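Packing a Garden Tote So You Can Find Things Again

Posted November 24, 2021 by Fenna Dekker

The beds at Clurnthorpe are put to sleep, the hoses are drained, and I have finally got to my favorite indoor garden job of the whole year: emptying the tool tote onto a table and packing it again from nothing. I love this job! It takes an evening if you let it, and you find the most wonderful junk at the bottom (this year a seed packet from July, still sealed, and a cork I must have thought I needed).

I know plenty of people who keep hand tools in a bucket, and a bucket is fine until you want the small thing under the big thing. A bag with pockets on the outside is so much nicer to work from. The trick is to decide what goes in the pockets and what goes in the middle, and then stick to it until your hands know the way.

Start with everything out, even the things you know are going straight back. Shake the bag upside down outdoors, run a dry brush into the corners and the pocket bottoms, and spot clean the canvas with cool water and a little dish soap.

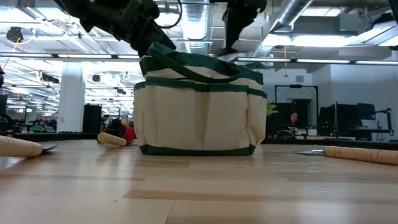
Pockets are where most of us go wrong, me included, for years. We fill the easy ones first and then wonder why the whole bag leans. Before anything goes in, stand the bag up and give each pocket a good poke with your fingers so it opens right to the bottom. Look at how they differ, too. On a canvas bag like this one, with the green edging, there are broad pockets across the front and a much narrower one on the left side, and that narrow one will swallow a slim tool beautifully and fight you over anything wide. Lay the tools out beside the bag as you go and try them in different spots. It's a bit like doing a puzzle!

My rules for the pockets, such as they are:

Heavy tools go on opposite sides. If you own 2 trowels, don't put them next to each other.

Long handles belong at the ends, where they won't knock your knuckles when you reach into the middle.

Anything with a sharp point gets a cork or a scrap of old hose over the tip before it goes near fabric.

Labels, twine and pencils share one front pocket and never leave it. Never!

Now the handles, which deserve more love than they get. Wipe them with a barely damp cloth, let them dry overnight, and feel along the wood with your bare hand. Dirt loves to settle in turned grooves and right up against the metal collar. An old toothbrush gets it out of both. If the wood feels rough, go over it lightly with fine sandpaper, along the grain, and rub in a thin coat of boiled linseed oil. Wipe off the extra after fifteen minutes or you will have a sticky handle until spring. (Spread the oily rags flat outside to dry, please, and never ball them up. They can heat up and catch fire by themselves.) A handle that still has a good varnish on it needs only the wipe.

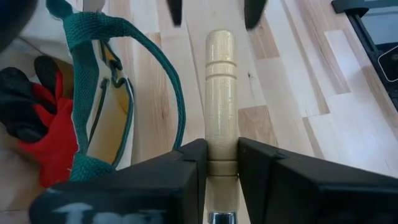 Floor Hoekstra wrote in to say that she skips the oil entirely and uses a paste wax on her handles, buffed hard with a wool sock, and that it has never gone tacky on her even in a hot shed. She also wanted to know whether it was all right to wax over old varnish. I'd say yes, as long as the varnish is clean and isn't flaking. If it is flaking, sand those patches first and let the wax go on last. I tried her sock idea straight away and it gives a gorgeous soft shine.

On to the middle of the bag. Keep this for soft things: gloves, a kneeling pad if it folds, a rolled sack for weeds. Gloves should go in last, so they're the first thing you grab. Get them completely dry before you pack them, inside as well as out, and push the fingers back the right way round while you're at it. I clip mine together as a pair. Golia, my neighbor's girl, stuffs one glove inside the other and swears by it, and I may yet come round. 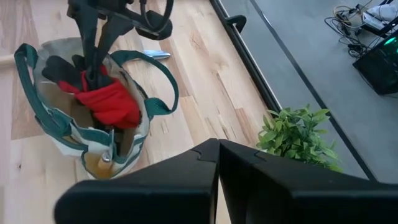

Red and black gloves at the mouth of the tote, with a hand tool in the near pocket.

Metal parts want five minutes each. Scrape off the dried soil, go over any rust with steel wool, and wipe on a little oil with a rag. Dry sand in a pot is lovely for cleaning blades too. Just plunge and twist.

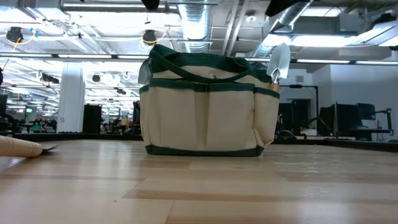 Which way up to store a trowel is a question that can start a real argument at our garden club. I used to be firmly on the side of blade down, for safety. But blade up lets you see at a glance what you've got, and it keeps grit out of the bottom of the pocket. Set the trowels at either end of the bag, like the pair here with their handles down, and the front pockets stay free for small stuff. If children help you in the garden, go blade down anyway and put up with the grit.

Hang the packed bag by both handles on a stout hook, off the floor, somewhere dry. Mine goes next to the back door, and I check it for damp when I bring in the dahlia tubers.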